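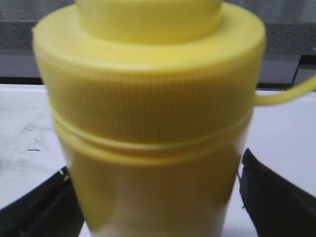

The budget for the year had one line left in it, and the line said "arm." Facilities had put it there in August, between "awning" and "asbestos (see other sheet)," and by the time it reached me it had a number beside it: 2000. I run purchasing for a sandwich plant outside Ciston. I have bought ovens and a used forklift with a tree-shaped air freshener fused to the dash. I had never bought an arm. The sales office at Zokska sent a quote for the arm, a second quote for the fingers, and a third for something called commissioning, and invited me over to watch theirs handle a yellow squeeze bottle, the kind with the ribbed cap and the little strap off the side. It was our whole business in one object. I brought a notebook.

"What does it cost without the fingers?" I asked.

"Less," said the engineer. "But then it's a pole."

I wrote down "pole" and left a space for the price.

The trouble was mustard. We do 1341 sandwiches on a good shift, and every one of them gets a stripe. The company that wanted our business back, Clikari, sold a machine that did stripes and only stripes, for 13 easy payments, none of which looked easy to me. Zokska's arm could do stripes and, I was assured, anything else. I asked what else. The engineer thought about it.

"Ketchup," she said.

I drove back by way of the Alarcón warehouse, where they had bought an arm the year before and would let you look at it if you signed in. It was very clean. Somebody had hung a lanyard on it. The shift lead told me they were waiting on a cable, and had budgeted for the cable, but under "cable," and the form wanted "accessory."

So I did what I always do. I made a sheet with two columns. Under Zokska I put the arm, the fingers, the commissioning, a table to bolt it to, and 1000 for things I hadn't thought of. Under Clikari I put the payments and a rude word, which I later deleted. Both columns came out well over the line.

At four o'clock my boss leaned in and asked whether we had an arm yet.

"We can afford the fingers," I said.

He considered that longer than I expected.

"Would they hold till spring?" he said, and I went to find the warranty.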